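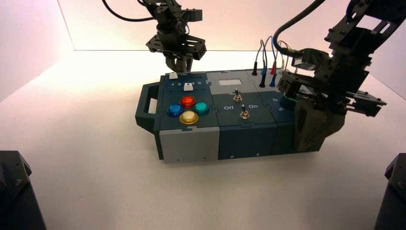 Selim Güneş reckons most of the trouble with demonstration teaching is the person, and that an arm only ever learns the habits of whoever was driving it. Fair enough as a summary. Others in the field put more blame on the cameras.

Demonstration teaching (also teaching by showing, lead-through, or just "demos") is the practice of getting a robot to do a job by having a person do it through the robot first. No code is written for the job itself. The arm's joint positions are logged along with the camera views, and a program is later trained to copy them.

Two main ways

By hand. The person grabs the arm and moves it. Joints are set slack or nearly so. Cheap, quick to pick up, good feel for contact. Drawback – the person's hands and sleeves end up in the camera view, and the robot won't have those later on.

By remote control. The person stands back and drives. Usually a smaller copy of the arm (a leader) which the working arm follows, sometimes a joystick or a headset. Clean camera view. Less feel, unless force is sent back to the leader, and plenty of setups don't bother.

Two-armed work is mostly done by remote control. Moving two slack arms at once by hand is awkward for one person.

Task boxes

A task box is a block of small everyday controls fixed together – sliders, push buttons, toggle switches, plugs in sockets. Used for practice and for comparing one method against another. Modular ones let a lab swap a section out when it gets too easy. With two arms, one can brace the box while the other works a control, though a clamp does the same job.

Sliders need a light grip and a straight pull. Toggles need a push in the right direction and not much else. Plugs are the hard ones, becuase the wires drag and a small tilt will jam them.

How many demos

Depends on the job. The Cluvaston trials used 203 demonstrations of a single plug task, recorded by 3 drivers, and threw out the ones with long pauses. Sirkport's later set had 300, kept the pauses in. Results not directly comparable, different arms and different lighting.

Known problems

Drivers get tired and sloppy. Two drivers may reach for the same switch from opposite sides, and the trained arm then dithers in between. Georgiev style labelling, where each run is tagged by approach, helps a bit. Colour of the backdrop matters more than it should, so plain white is common.

Lag is the other one. The Melo leader arm was critcized for it early on and later versions were better.

See also: leader and follower arms, force feedback, imitation learning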